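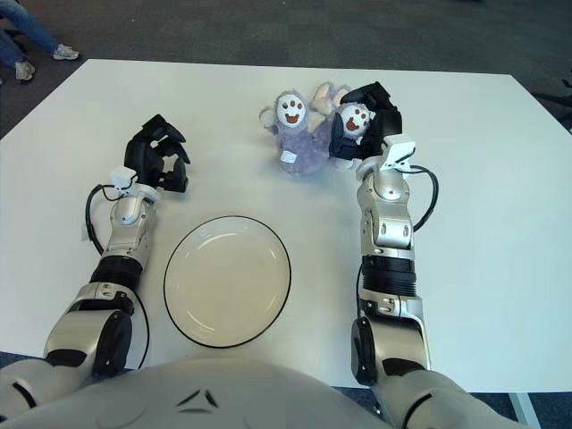
The cream plate with the black rim, on the white table, with the two purple plush toys.

Stadow Round Plate, cream with black rim
Reviewed by Evangelia Fragkou

I'll say up front that I don't like buying plates one at a time. You end up with a cupboard of orphans. But Stadow sells this one singly, the store page calls it "a plate for everything," and I wanted to see how far that claim would stretch before it snapped.

First, the looks, because that's what people buy it for. It's plain cream-white with a thin black line around the outer rim. That's the entire design. On a white table it looks better than I expected, mainly because the black line gives it an edge. Without the line it would pass for cafeteria stock. I've seen reviews call the color "warm" and "buttery." It's cream. Under my kitchen light at seven in the evening it's slightly more cream.

The shape is where I have opinions. The well is wide and shallow, and the listing makes a lot of that: pasta, salad, curry, "even soup." No. I tried soup once. You can put soup in it, in the sense that you can put soup in a saucer, and then you have to walk to the table like you're carrying a sleeping baby. Risotto was fine. So was anything with a thick sauce. Peas behaved. A fried egg slid when I tilted the plate, but that was my own fault.

My sister-in-law, Soon-im Baek, has the Zistis one, with a deeper well and no rim line. Hers holds more and stacks worse. If you eat a lot of wet food, buy hers. I still think mine is the nicer thing to look at, and I resent that this matters to me.

Now the "everything" part. Stadow suggests using it as a catch-all, a fruit dish, a tray for small items, or a base for a table display. I'm suspicious of any dish that wants to be a tray. For keys it's too big. For fruit it's acceptable up to the point where you add an orange, and then the orange decides where it wants to live. For small soft toys, like the lavender-gray pair with the white faces that have taken up residence at our place, it does a reasonable job of making a mess look deliberate. The left one, paw-print face like the other's, sits upright and doesn't need a plate or anything else. I mention the toys only because the listing talks about "playful styling," and I suppose plush on a dinner plate is what they mean. It's cute for an afternoon. Then you want your plate back, and you have to wash it before dinner, and you do wonder why you bothered.

Wear and tear after 40 trips through the dishwasher: the black line hasn't faded anywhere I can find. I was sure it would. I bought a bowl from Clanix with a similar line and it went patchy by August. So that's a point to Stadow, given grudgingly. There are faint gray knife marks in the well, which show up if you hold it toward the window. A paste cleaner took off most of them.

Things I don't like:
The outside of the rim has no lip to hook a finger under, so picking it up off a flat table is a small scrabble every time.
It gets hot in the microwave, hotter than the food on one occasion.
The box was twice the size it needed to be.
It's only sold singly, and four of them cost exactly four times as much. No break for buying a set.

Would I buy it again? I'd buy one more, so two people can eat off the same thing. I wouldn't kit out a whole kitchen with it, and I wouldn't believe a word about the soup.

3 out of 5.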